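Gresau Board Oil, 12 oz. bottle

Your cutting board has been asking for this since March. It looks gray, it feels like a cat's tongue, and it smells of every onion it ever met. Gresau Board Oil fixes the first two. For the onion, try half a lemon and some coarse salt first.

Gresau is a food-safe mineral oil with a little beeswax in it. Warm the bottle in a bowl of hot tap water, wipe the oil on along the grain, and go do something else for 4 hours. Buff off whatever the wood didn't want. It works on maple, walnut, cherry and the salad bowl you got as a wedding present and have been avoiding.

Please don't use it on floors. One customer did, and his dog has not forgiven him.

Size: 12 oz.
Item no.: 161
Scent: none, on purpose
Also in this line: Ranomar Board Wax, for people who enjoy rubbing things
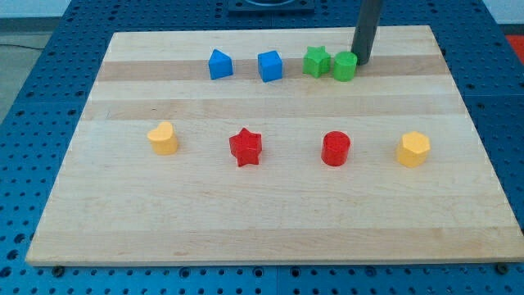

How often should I oil a board?
Once a month if you use it daily. A brand-new board is thirstier — give it a coat every week for the first month.

Orders over $40 ship free. Orders under $40 also ship, just with less joy on your end.

Questions about wood go to Sanne Timmermans. Questions about your order go to Ward Postma, who answers faster.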